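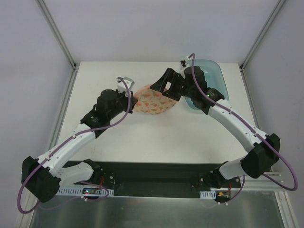 Textile Folding and Packing Assistant (part-time, fixed term)

Posted 2018-01-30

Selum prepares household textiles for resale and rental: napkins, tea towels, pillowcases, baby cloths, small table covers. Items arrive laundered and unsorted. They leave folded to a fixed size and packed by type in shallow plastic trays. We are looking for an assistant to join the folding room for the spring intake.

The work

You will take single pieces from the intake bin, open them flat on a white worktop, check both sides, and fold them to the size on the fold card. Most pieces are light printed cotton. Some hold a crease badly and have to be smoothed by hand before the first fold. A piece with a stain, a pulled thread or an open seam goes to the repair shelf with a tag stating the fault and its position.

Finished pieces are stacked in trays with the folded edge facing out. A full tray holds 25 napkins or the equivalent height in other goods. Mixed trays are not accepted by packing and will come back to you.

Each shift also includes wiping down the worktops, returning empty trays to the rack by size, and filling in the count sheet. The sheet has separate lines for folded, repair and discard. The three lines must add up to the number drawn from intake.

Pace

A new assistant is expected to reach 100 pieces per shift by the end of the training period and 200 after that. Repair tags are counted as finished pieces. Refolds are not.

Requirements

You can stand for most of a shift, with breaks as listed below.
You can tell close colors apart, including pale pinks, creams and off-whites. A short sorting test is part of the interview.
You can read and follow a printed fold card in English.
You have no strong reaction to unscented detergent or cotton lint.

Earlier work in a laundry, hotel linen room or sewing shop is useful but not required. Sewing skill is not needed for this post — repairs are done by the Nimis workshop on the floor below.

Hours and terms

Four shifts per week, five hours each, mornings or afternoons. Shifts are fixed at the time of hire and can be changed once per quarter. Two paid breaks of 15 minutes per shift. The first 3 weeks are paid training at the full hourly rate. The contract runs to the end of December and may be renewed.

Work coats are supplied. Rings, bracelets and long necklaces must be removed before handling goods. Closed shoes are required in the folding room and on the loading side.

How to apply

Send a one-page summary of your work history and state which shifts you can cover. A cover letter is not needed. Applications go to Consuelo Soler, Folding and Packing, by post or at the front desk. Mark the envelope "Folding room". Applicants who meet the requirements will be invited to a one-hour trial at the worktop — the trial is paid whether or not an offer is made.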